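Gripper trial catch-up, Monday, 2 pm

I'm typing these up as we go, so forgive the order. Aqeel Marwat in the chair, me on notes, the Vornberg lot dialled in and dropped off twice.

Matters arising: the spare pads from Resilow came in March and we've still only opened one packet. Aqeel wants both sets tried before anyone orders more. Agreed.

Hand-held grippers. We spent most of the hour on these! I've now logged 127 picks with the Dorkuvis pads and I like them a lot on small things, less so on anything flat. Aqeel thinks my wrist angle is half the trouble — he may be right — and wants 33 of the flat picks done again by somebody else. We also talked about the box set-up with the little grey figurine, and whether the sides leave enough room for the fingers to open.
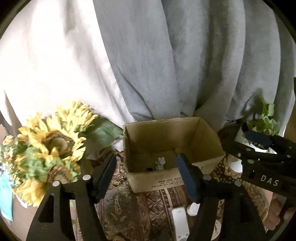 Box set-up on the rug, with the sunflowers and the potted plant.

I said I'd keep the flowers in for the next round, as the wrist camera needs something busy to look at. Vornberg would like a plain version as well. Fine, we'll do six of each and compare.

Controllers: Ha's new one arrived but hasn't been plugged in. Carried over again, sorry.

Actions: me to redo the pick sheet with a column for pad type. Aqeel to chase Resilow about the invoice and find someone for the flat picks.

Next meeting same time, and could whoever has the long charging lead please bring it back.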